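Picking From the Messy Box
Two grippers, one cardboard box and a lot of soft things that won't hold still

8 Jan 2025

Jaruwan Phuthong keeps her test objects in cardboard boxes, and she does not tidy them. Towels go in however they land, with rope toys on top or underneath. She runs the gripper bench at Bendenmont, a small integrator that sets up picking cells for returns warehouses, and most of what comes back to a returns warehouse is soft.

"Anybody can pick a block," she says. "Our customers don't send us blocks."

Since July her bench has been comparing two grippers on the same arm. One is the Drotano, a plain two-finger unit with rubber pads that the company has used for years. The other is the Millov, whose fingers carry lit sensor pads, one glowing pink and the other cyan. Each gets a small camera at the wrist, and each goes into the same boxes. 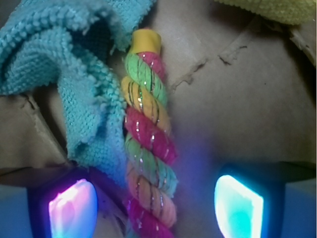

The Drotano is the cheaper of the two and it closes faster. On bottles and cartons Phuthong sees no reason to replace it. Fabric is where it runs into trouble. It closes to a set width, reports a grip, and the arm lifts whether or not there is anything worth lifting. In the first round of 622 picks, most of its failures were of that kind, and the arm carried on to the drop point with nothing in hand.

The Millov reads pressure across the pad as it closes, so the controller can stop early or open up and try again. That costs time. A clean pick takes 700 milliseconds longer from contact to lift, and a retry doubles that. Phuthong's team spent most of the fall trimming it, first by moving the pad readout onto the arm's own controller, a Tiedemann, and later by dropping a check that ran twice.

Rope toys have been the hardest item on the list. The strands are twisted, so the pads meet a ridge on one side and a groove on the other, and the rope rolls a little as the fingers close. If a towel lies against it, the gripper may take a bite of both. The team now brings the fingers in with the rope between them and closes at 10 percent force before committing.

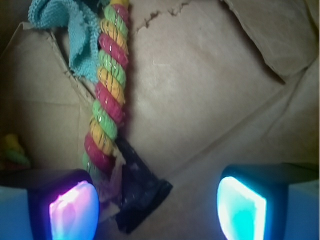

A twisted rope toy and the gripper's two lit fingers inside the cardboard test box.

Lighting was the other headache. The pads throw color onto whatever is near them, and the wrist camera picks it up. Early on, the software that outlines each object was confused by tinted cardboard -- it took 17 tries at the exposure settings before the outlines stopped wandering. Phuthong would still like a dimmer option from the maker.

Bendenmont has not picked a winner. The likely plan is to quote the Drotano for hard goods and the Millov for cells that handle textiles and toys. The next round adds plastic bags, which Phuthong expects to be worse than rope.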